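Wire dish rack comes out solid in the octomap, every pre-place pose above it is rejected

Bart Willems

I have a seven-joint arm clamped to a small table next to a kitchen counter. The task is to pick cups, plates and cutlery from the counter and put them in the pulled-out upper rack of a dishwasher. Picking works. Planning to anything near the rack doesn't.

Setup: ROS 2 with MoveIt 2, OMPL with RRTConnect, one fixed depth camera running at 30 Hz, hand-eye calibration redone in June. The point cloud goes through the standard self filter and then into the occupancy map updater with a voxel size of 2 cm. The counters, cabinets and table are added as boxes. The rack is not modeled, I rely on the octomap for it.

What happens: the upper rack shows up as a more or less solid block. The tines and side wires are thin, but each one fills the voxels it passes through, and the gaps between tines are not much wider than a voxel. Any goal with the fingers below the tops of the tines fails with the goal state in collision. That part I understand. What I don't understand is that many goals clearly above the rack fail too. I logged 355 planning requests with pre-place goals a hand's width above the tines. 200 of them were rejected, all with the start or goal state in collision, and the contact reported is between the octomap and either the hand or one of the fingers. The same goals sometimes pass if I clear the octomap and plan right after.

Things I have tried:

Increasing the padding in the self filter. Slightly better, but then a held cup starts to eat holes in the objects next to it.

Allowing collisions between the fingers and the octomap. Planning succeeds, but then the planner is happy to drag the fingers through the pitchers on the way over.

Longer planning time. No change, as expected.

Is there a usual way to represent this kind of thin, open structure for the planner? Or do people just turn the octomap off once the arm is over the rack? I would like to keep it, as the items on the counter change between runs.

Cor De Haan

Your voxels are too big. Set the octomap resolution to 5 mm and the gaps will open up. Also check that you have enough memory, the map gets large. You could also try a different planner, RRT* or PRM might do better in narrow spaces.

Bart Willems

Tried 5 mm this afternoon. The gaps open up in some places, but depth noise on the wires smears them along the camera ray, so now I get a fuzzy block in place of a solid one. Update rate also drops to where the map is visibly behind the arm. The planner won't matter here, the goal state is invalid before sampling starts.

Ans Postma

You have two separate problems and I would split them before changing anything else.

Problem one is the block below the tine tops. That is the resolution and sensor noise issue and it won't be solved by parameters. A stereo or structured light camera at that distance doesn't resolve wire well. Parts of a wire go missing and other parts are interpolated to whatever is behind them.

Problem two is the collisions above the rack. Those are very likely the arm itself. The fact that they go away after a clear is the hint. The self filter removes points that fall on the robot model, using the transform at the time stamp of the cloud. If the stamp is wrong, the filter masks the arm where it was or will be, and the actual arm surface leaks into the map as occupied voxels. When the arm moves on, those voxels should be cleared by rays passing through them, but rays that end on nothing (specular steel, a dark dishwasher interior, a window behind) return no valid depth and clear nothing. So the leaked voxels stay, and they collect in the one place where the background returns are bad. Over an open dishwasher that is most of the volume.

How to check:

1. Move the arm slowly back and forth over the rack and show the filtered cloud and the robot model together. If you see a ghost rim trailing the hand on one side, and it swaps sides when the direction changes, it's time offset.

2. Repeat with the arm still. If there is a rim on both sides regardless of motion, it's calibration or too little padding.

3. Look at the stamp in the cloud header against the joint state stamps. Some camera drivers stamp on arrival at the host. With a loaded USB bus that can be late enough to matter.

If it is (1), fix the stamps. If you can't, only update the map when the arm is stationary. Stop the updater while executing, wait for the first cloud stamped after the arm has settled, integrate that, plan. For pick and place it costs very little.

One more thing – cables. The self filter knows about links, and it knows nothing about a cable loop hanging off the hand. If your gripper cable sticks out to the side, add a capsule to the hand link collision geometry that covers it. Otherwise you get a small persistent blob near the hand that looks exactly like the symptom you describe.

For the attached object: don't pad it with the same value as the robot. The updater has separate settings for padding and scale, but they apply to everything it masks, attached bodies included. I keep padding small and make the attached collision shape for the cup a bit oversized instead. It's not elegant.

Bart Willems

It was the stamps, and a bit of the cable. The driver was stamping on arrival. With the offset corrected and a capsule on the cable, the goals above the rack are accepted, apart from a few where the cup handle points at the side wires. Thank you. That leaves the part below the tine tops.

Liesbeth Goossens

Ans has covered the leak. For the rack itself: model it and stop sensing it.

We run a similar cell at Klinhom, arm on a clamped table in the corner, counter on two sides, rack out toward the arm. The planning scene is divided by region, and the regions are treated differently.

Counter region: octomap on, coarse voxels, tabletop segmented out first. A flat fork or plate disappears into the table plane tolerance, and that's fine for collision checking during transit. Those come from a separate detector that works on color, and they are inserted as thin boxes or cylinders when they are the target.

Rack region: octomap off. Crop the cloud with a box that follows the rack frame, before it reaches the updater. Put a hand-built collision object there: four thin boxes for the sides, one slab for the floor of the rack, and one thin box per row of tines. Not per tine. A row seen as a low wall is conservative along the row and leaves the lanes between rows open, and the lanes are where things go anyway. It also keeps collision checking cheap.

The rack frame needs a pose. Ours slides, so we estimate one number, how far it's pulled out, with the rails fixed by calibration. Fit the front edge of the rack to a line in the cloud and ignore everything else. Full six-degree registration on wire was much worse for us, it kept locking onto the lower rack.

Items already in the rack go in as cylinders or boxes from what the system placed itself. For items it didn't place, we run the detector once at the start with the arm out of the way and grow each result upward to the tallest cup height. It wastes space. We accept that.

For motion, split the place into three segments. A free-space plan from the counter to a pre-place pose above the lane, with full collision checking. A straight Cartesian descent with the allowed collision matrix changed only for the held object against the rack object, and only for that segment. Then open, and a straight retreat with the matrix restored. The problem with your second attempt is that the octomap is one object in the matrix. If the fingers are allowed to touch it, they are allowed to touch all of it, pitchers included. A separate rack object gets around this.

Run the descent under Cartesian impedance control with low stiffness sideways and moderate stiffness down. If a foot of the cup lands on a tine, you want it to slide or stop, and a stiff position controller will trip a reflex. Stop on a vertical force threshold and treat contact above the expected height as a failed place, then retreat and try the next lane.

The first picture has the gripper at the counter, near a fork and the teal plate. The second has it over the upper rack.

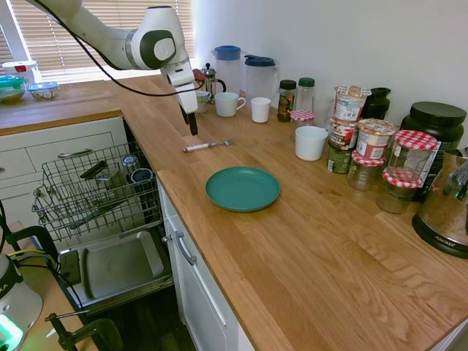
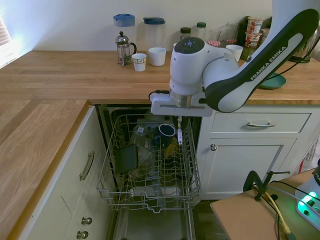
Photos: Liesbeth Goossens, Klinhom

Two notes on that layout. The clear pitchers and the glass French press along the wall are bad for the octomap. They come out half missing or not at all depending on the light. We add them as static cylinders with generous radii and update them by hand when somebody moves one. The steel kettle gets the same treatment.

The second note is about joint configuration. Reaching over the counter and reaching down to the rack can land in different elbow configurations, and RRTConnect will pick whichever IK solution it got first. You then see a long swing between two poses that look close together. Seed the IK for the pre-place pose with the joint values of the last counter pose, request a batch of solutions, and sort by joint distance weighted toward the first four joints. Reject anything where the elbow drops below counter height plus a margin. After we added this the transit plans became repeatable enough to cache.

The crop filter is a small node, nothing in it is specific to our robot. Subscribe to the raw cloud, look up the rack frame at the cloud stamp, drop everything inside the box, republish. Do the lookup at the cloud stamp and not at the latest time, or you bring back a milder form of the problem you just fixed.

Contact – Copyright Grundbridge Help Pages and contributors – Back to top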